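December 26, 2007

Day after. Slept until nine and opened the notebook to write up the year's letters. 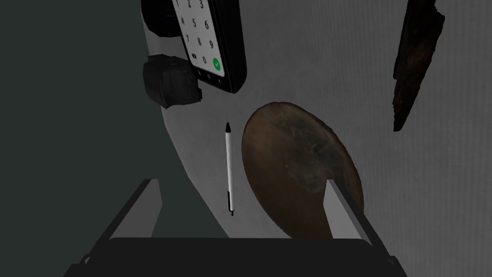 My sister thinks I should give up on paper and put the whole list into e-mail. She said it again on the phone this morning: the letters take me most of the winter, half of the people never write back, and stamps keep going up. She is right about the stamps. I told her I would think about it, and then I went and bought two more sheets of them at the drugstore, where there was no line.

The count for the year is 289 letters and cards sent, not including the Christmas ones that went out as a batch. There were 60 of those. I keep the tally in the back of the address book because otherwise I forget who I owe. I owe six people at the moment. One of them has been waiting since August and I feel bad about it. Hers was a long letter about selling the house and I wanted to answer it properly, so I kept putting it off, and now the house is sold and she has probably stopped wondering what I thought of the first offer.

Pen trouble again. The Mundora I bought in the fall skips on the downstroke and I had to go over the same words twice on the last page to my aunt. The Idero pens write fine but the ink takes a while to dry and I drag my hand through it. I went back to the cheap ones from the bank. They have never given me any problem.

Paper is holding out. I still have most of the Mahuika pad, the cream one with the faint lines. It takes ink on both sides if I don't press. The airmail paper is almost gone and the stationery store on Grant closed in the summer, so I will have to order it.

Mail came late. Two cards, the gas bill, and a seed catalog. One card was from the couple we met on the Jilterska ferry, who have written every Christmas since. They put in a map this year with their new place marked on it in red. According to the back of the map it is 3,331 miles from my door to theirs. He must have worked that out himself. I put it up on the refrigerator.

Wrote to my aunt until lunch. Four pages. Told her about the dinner, the ham being too salty, and the snow that turned to rain before anybody could use the sled. She likes to hear what everyone ate. Had leftover ham on toast and it was still too salty.

Started on the August letter after that. Got as far as the apology and crossed it out because it went on for half a page. Second try was one sentence, then straight on to asking about the apartment. Will finish it tomorrow and walk it down before the noon pickup.

Rain all afternoon. Need envelopes, the long kind.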